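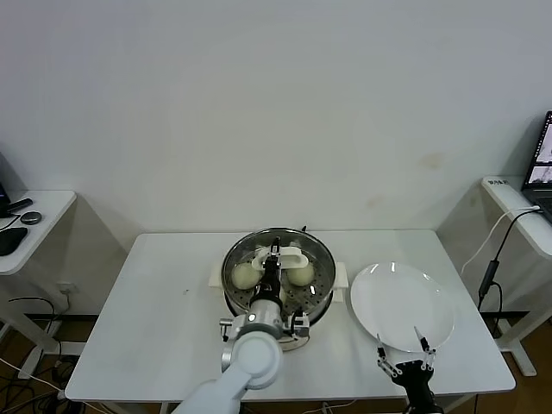
Enville Dumpling Night: Your Questions

When is it?
Second Friday in October, 6 to 9, in the hall behind Fadell Hardware.

What does it cost?
$20 at the door. Kids under 2 eat free, mostly off the floor.

Can I reserve a table?
No. Anca Căpraru tried reservations one year and still gets calls.

Are there vegetarian buns?
Yes, cabbage and mushroom. They go first, usually to people who ordered pork.

Where do I park?
The Hollonar lot. Sima Street is permit only, and they do tow.

Can I get the dough recipe?
You can ask.

Do you take cards?
Yes, when the reader feels like it. Bring cash.

Is there takeout?
After 8:30, if there's anything left.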